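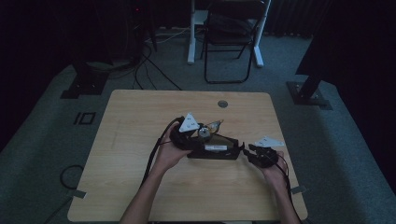 Grippers at work: how did your job change once they came in?

Asked by Brayden Ross

Our shop is bringing in two robot cells in April to do the case packing that I and three other people do now. The boss says no one is losing a job, we'll just be "tending" instead of packing. I've packed for 15 years and I'm good at it, and I have no clue what tending means for eight hours. Has anyone been through this? Did you get bored? Did the pay change? And how much do you end up messing with the gripper part? I'm okay with a wrench but I'm no electrician.

Last updated: April

3 answers

Rhonda Girard
Went through exactly this at Fraser, so here goes. First month was rough – I stood there feeling like a babysitter and my feet hurt worse than when I was packing, go figure. Then it got better, mostly because I started asking to do the gripper work myself instead of calling maintenance every time. You end up with the thing in your two hands over a table a lot more than you'd think! A jaw on one side, the body on the other, cables hanging off it, little wires sticking out the top that you really don't want to pinch. I was scared of it and now it's my favorite part of the shift.

What I'd do in your shoes: ask now, before April, who gets trained on swapping the jaws. At our place it was going to be only Trevor Turcotte from maintenance, and he works days, so nights would've been stuck. Karine Dhillon (our lead) pushed for one person per shift and that came with a bump in pay. Not a huge one, but it was in writing. Get it in writing!!

The thing I do miss is talking. Four of us used to stand at one bench and gab all night. Now there's me and one other person way down at the end – I hear the forklift more than I hear her.

Zachary Lachance
depends what they bought. we have Dimix cells and its mostly clearing jams and filling the label roll. boring yes. bring a stool if they let you

Trevor Turcotte
Since Rhonda brought me up, I'll add the wrench part. You don't need to be an electrician. Power off and locked out first, every single time, even for a loose screw. Take a phone picture of the cable routing before you unplug anything, and hold the jaw while you take out the last screw so it isn't hanging by its cable. If a wire looks chewed up, stop and call your maintenance person. And ask for a spare gripper, we waited 3 weeks on ours and packed by hand the whole time.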